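Comparing Two Finger Pads for a Hand-Held Gripper

Group members: Sumathi Mathew, Trí Mạch, Rekha Sundaram
Supervisor: Jayanthi Kamath

3. Method

We compared two pad shapes, which we called Kinness (flat face) and Brotine (shallow groove down the middle). Both were fitted to the same hand-held gripper, so the jaws and the wrist camera stayed the same for every trial. The task was to pick up one chopstick from a cup on a small table, hold it for a moment and put it back.

Each pad shape got 100 trials, 200 in total. Sumathi and Trí took turns as operator and swapped after every block. Rekha kept the tally and went through the camera footage in the evening to check it against her notes.

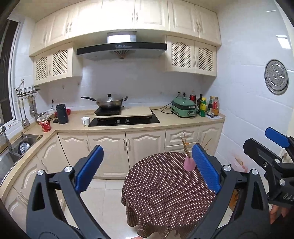
A trial failed if the chopstick dropped, if more than one came up, or if the cup tipped over. We did not time the trials. In the pilot we tried to, but the operators started rushing and the results were no use.

4. Results

The flat pads failed 18 times. Most of these were double picks – the wide face caught a neighbouring chopstick on the way in. The grooved pads failed less often at picking but were harder to line up, and both operators said their wrists got sore towards the end of a block.

Camera view was a problem with both shapes. When the jaws were nearly closed, the pads blocked the tips of the chopsticks and the operator had to judge the last part by eye. Moving the camera mount back would probably help, but we ran out of time to print a new bracket.

5. Further work

Aishwarya Warrier has offered to repeat the trials as a third operator in January, using the same tally sheet.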